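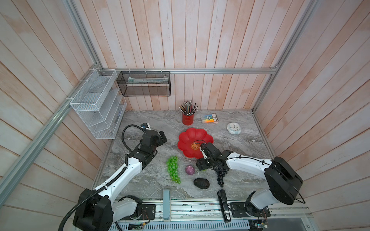 Castles made of earth and wood

When you think of a castle you probably think of huge stone walls. But lots of the first castles in England had hardly any stone in them at all! They were made of soil, tree trunks and a great deal of digging.

Let's visit one. The castle at Dromarstead was begun in 1068, and the builders were in a hurry. They dug a deep ring-shaped ditch and piled all the earth up in the middle, bucket after bucket, until they had a steep hill. A hill like that is called a motte (say it like "mot"). On top they put a wooden tower, where a lookout could see right across the valley to Venness.

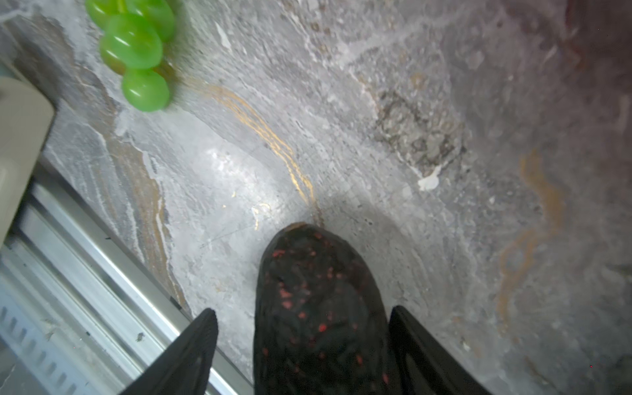 Page last changed: August

At the bottom of the hill was the bailey, a big yard with a strong wooden fence round it. It was a noisy, smelly, busy place -- there were stables, a kitchen, a blacksmith and plenty of chickens. Up to 200 people could squeeze in if there was trouble.

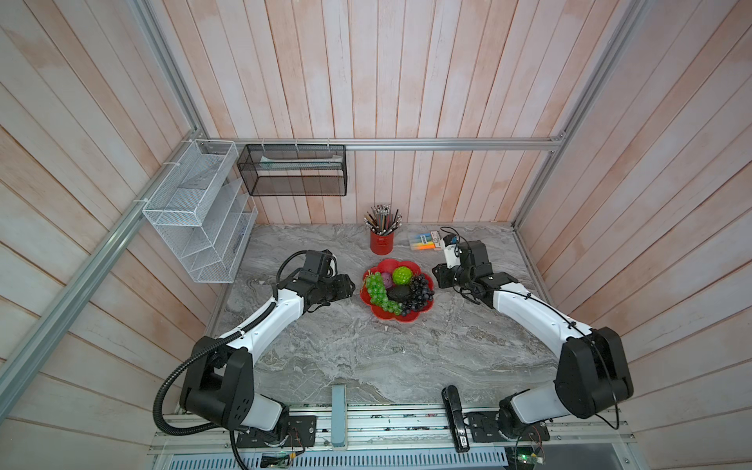 If enemies got over the fence, everyone ran for the tower. At Dromarstead that meant crossing a narrow bridge and then climbing 43 steps, which is hard work if you're carrying a shield (or a chicken).

So why did people switch to stone? Wood has two big problems. It burns, and it rots when it stands in damp ground. The first tower at Dromarstead lasted just 39 years before it had to be replaced, and the new one was stone, with walls so thick you could lie down inside the window gaps.

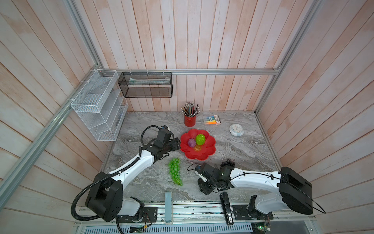

Stone castles took much longer to build, though, and cost a fortune. Some lords kept their old wooden fences for years while they saved up.

You can still climb the motte today. The grassy dip all the way round the bottom is the old ditch, and it's brilliant for rolling down!

Words to know
Motte: the hill
Bailey: the yard
Palisade: a fence made of strong wooden posts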